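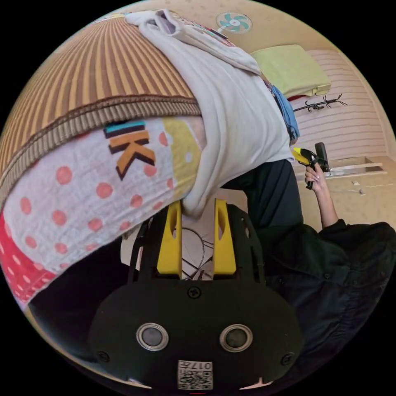
Grethe Mikkelsen wrote back after the last report to ask whether the fabric side of things was really keeping pace, as she had seen plenty of sorting projects fill up with cloth and never get to the bottom of it. It was a fair question, and I am glad she put it, so I shall start there this time.

The plain whites and the prints are still being sorted together at Siveck, which I know some of you would rather we stopped doing. We did try separating them at the door in May, and it simply meant handling everything twice! Kgomotso Steyn has since redrawn the folding sheet so that large printed pieces, the polka dots and the ones with big lettering, get their own shelf once they are folded -- it has made the mornings a good deal calmer.

Of the 100 bundles your grant was meant to cover, 90 are now sorted and 48 of those have gone on to Erkura, who have been very patient with us over labels. The other 42 are boxed and waiting for the van.

Spending is a little under plan, mostly because Rezaei let us have the shelving at cost. I should like to put what is left towards better lighting over the folding table, if you are happy with that, and Kgomotso will send the quote over with the receipts.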